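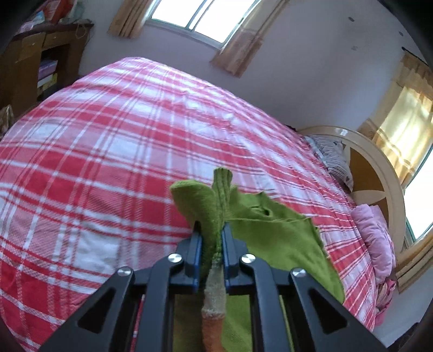
Melaniia Chornovol thinks we should have started with towels in the first place, and that a club spending its whole fall on blocks and cups has only itself to blame when it gets to cloth and has to learn everything over. She wrote that on the sign-up sheet in September, and a few members have since written "agreed" under it.

*Green cloth, pinched and lifted over the plaid bedspread, one side draping off to the right. Hand-held gripper, bedroom session.*

## Household Tasks Project: Gallery

This page belongs to the Jendevum robotics club. The project this term is cloth: picking it up, spreading it out, and folding it, first with a gripper in the hand and later with the arm in the workshop. Members record at home and bring the recordings in on Tuesday.

The target for the term is 2,000 recorded attempts. At the last meeting we had 164 that passed the check, from 11 homes. Eduardo Frade keeps the list and will tell you which of yours were turned down and why.

## Notes on the work

**Picking up.** A pinch near the middle is easy to make and hard to use, as the cloth hangs in a peak and the corners end up anywhere. A pinch at a corner takes longer to line up but gives you something to fold from. We want both kinds. Label them "center" or "corner" in the log, not "good" and "bad" — the first batch was labeled that way and had to be done over.

**Surfaces.** Beds are softer than tables and the fingers sink in if you press. Hnat Pasichnyk found that coming down at a slant works better on a mattress than coming straight down. Tables are still needed too, and so are floors. Patterned covers are welcome.

**Speed.** Slower than feels natural. Most of the rejected recordings from the first two weeks were rejected for speed, with the cloth swinging too much to follow.

**Starting position.** Drop the cloth and leave it how it lands. Please don't smooth it out before you begin. If you want to do a flat start, log it as a flat start.

**Grip.** Close the fingers all the way before lifting. On thick fabric the hand gets tired after six or so attempts, so take turns if there are two of you. Ottavio Lombardi and Alvar Lunde trade off every ten minutes and have the most accepted recordings of any pair.

## Still needed

- Corner pinches on thick towels
- Thin fabric of any kind (pillowcases, scarves, napkins)
- Two-step folds, in a single recording
- Evening sessions with the lamps on

The arm is on the bench in the workshop and runs the picking-up step only. Folding will be added once the corner recordings are in, probably after the break. Gripper loans are for one week and can be renewed if no one is waiting. Return them with the screws tight and the log sheet in the box, and put your name on the sheet — there are four from last month without one.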